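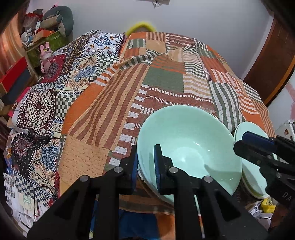
Consuelo Cárdenas
Household editor, Dillwood Home Notes
13 September 2022

How to look after a patchwork quilt (and the bed underneath it)

I have been promising a page on quilts for ages, and now that the evenings are drawing in and everyone is dragging them out of the cupboard again, I had better get on with it! I grew up in a house with a quilt on every bed and one on the back of the settee, and my aunt washed hers far too often, while my mother hardly washed hers at all. I have ended up somewhere in the middle.

Before you wash

Look the whole thing over in daylight, front and back, and run your hand along the seams. If a patch has come away at the corner, mend it first, because a small gap goes into the machine and a large one comes out. Then test the colours. Wet a white cotton hankie, press it on each of the darker fabrics for a minute, and look for any dye. Reds and navy blues are the worst for this. If the colour comes off on the hankie, leave the machine alone and ask somebody who cleans old textiles.

In the machine

A modern cotton quilt with sound stitching can go in at 30 degrees on the gentlest cycle you have, by itself, with half the liquid you would usually use. Please don't cram it in. If you have to push the door shut with your knee (I have done this) then it wants the big machine at the launderette. Leave out the fabric softener, which makes the wadding go flat and a bit greasy, and give it a second rinse.

In the bath

For anything older or handmade I use the bath. Lay an old sheet in the bottom first, with the ends hanging over the side, and put the quilt in on top of it in loose folds. Cool water, a little mild soap, and press it with your palms for a few minutes — no wringing, no twisting. Let the water out and rinse until it runs clear. Then lift the whole lot out by the sheet, with a second person on the other end if you can find one. A wet quilt is a terrible weight, and the sheet takes the strain off the stitches.

Drying

Flat is best. I put towels on the lawn, the quilt on the towels, and another sheet over the top to keep off the sun and the birds. Indoors, two clothes airers side by side will do, turned over every few hours. It can take a couple of days and you mustn't hurry it into the cupboard, as even a slightly damp middle will smell of mushrooms by January.

Between washes

Most quilts need far less washing than we give them. Fold yours right back to the foot of the bed when you get up and let the mattress breathe while you have breakfast. A shake out of the window does wonders, and so does the vacuum on its lowest setting with a bit of old net curtain over the nozzle.

Tea stains

Blot, don't rub. Cold water and a clean cloth straight away, then a dab of mild soap, then more cold water, working from the outside of the mark inwards.

Putting it away

A cotton pillowcase or an old sheet, never a plastic bag. Roll it if you have the room, and if you have to fold it, fold it along different lines each time so that the creases don't wear through. I do mine when the clocks change.

Next time I'll be on to feather pillows, so do send me your questions about those.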